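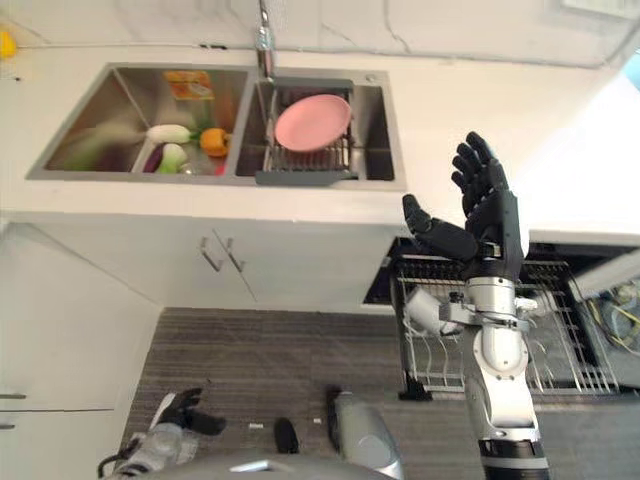
Hasholm, setembro

# Planear a compra de equipamento para uma célula de manipulação doméstica

Notas da aula 2 – módulo de planeamento e orçamento

Nesta aula continuamos com o caso da cozinha de ensaio. A tarefa é a máquina de lavar loiça: pegar numa peça, levá-la até ao cesto e pousá-la. Peço que leiam estas notas antes de abrir a folha de cálculo, pois muitos grupos começam pelo preço do robô e depois já não têm dinheiro para o resto.

## 1. O que entra no orçamento

O robô é só uma linha. No caso Staltlow, que usamos como referência, o total disponível é de 108 mil euros e o robô com os dois braços não pode passar de 70 mil. As outras linhas são:

- mãos ou garras, incluindo um conjunto de reserva
- câmaras (cabeça e pulso) e os seus suportes
- cablagem, tomadas e calhas para o chão
- mobiliário: bancada, lava-loiça, eletrodoméstico
- loiça e alimentos para os ensaios
- horas de operador

A cablagem parece pequena e por isso fica quase sempre esquecida. Contem as tomadas da sala antes de pedir propostas.

## 2. Mão com dedos ou garra

O fornecedor Grudonel propõe mãos com vários dedos; a Zerouali propõe uma garra mais simples e mais barata. Para comparar as duas propostas, escrevam primeiro a lista de objetos e a forma como cada um deve ser agarrado.

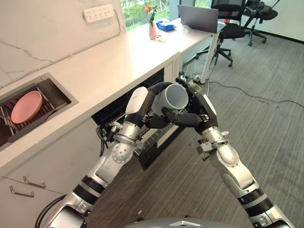 Uma caneca pode ser segurada com uma mão ou com as duas, e esta decisão muda o orçamento. Se o vosso plano exige as duas mãos, a avaria de uma delas para todo o trabalho – neste caso a mão de reserva deve ser comprada logo na primeira encomenda. Se basta uma, pode ficar para a segunda fase.

Verifiquem também na proposta:

1. o prazo de entrega das peças de desgaste
2. se o suporte entre o antebraço e a mão está incluído
3. quem paga o transporte em caso de reparação

## 3. Espaço e imprevistos

Meçam o espaço com a porta da máquina aberta e o cesto puxado para fora. A planta do arquiteto mostra normalmente a porta fechada, e assim a base do robô parece caber onde depois não cabe.

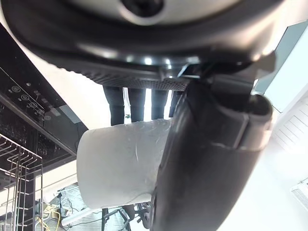 Para imprevistos reservem 20 % do valor do equipamento, sem contar as horas de operador. Esta reserva não serve para melhorar o modelo do robô. Quem a quiser usar deve indicar a linha, o motivo e o novo total.

## Trabalho para a próxima aula

Cada grupo entrega uma tabela com todas as linhas da secção 1, em duas versões: uma com a proposta Grudonel e outra com a proposta Zerouali. Indiquem em cada linha se o preço vem de uma proposta escrita ou de uma estimativa vossa. Os valores devem estar sem IVA, com o imposto numa linha separada no fim.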